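Every folding guide promises you'll save 30 minutes a week. I don't believe it. I've tried the board, the clips and the Durkent method, and most of the time goes into untwisting sleeves, a step the guides skip.

What does seem to help is a padded surface with a plain cloth over it. Long sleeves slide around on a bare table. 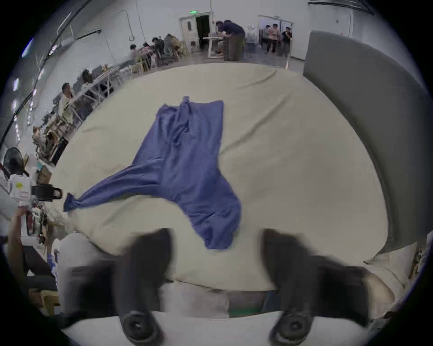
*Blue long-sleeve, before any folding. Start with the twisted cuff.*

Pull each sleeve straight from the shoulder, then flatten the body down to the hem with your palm. Fold in thirds if you like. Halves fit my drawer just as well, whatever the Nundlow people say about their 4-step fold. Skip the spray starch on anything knit.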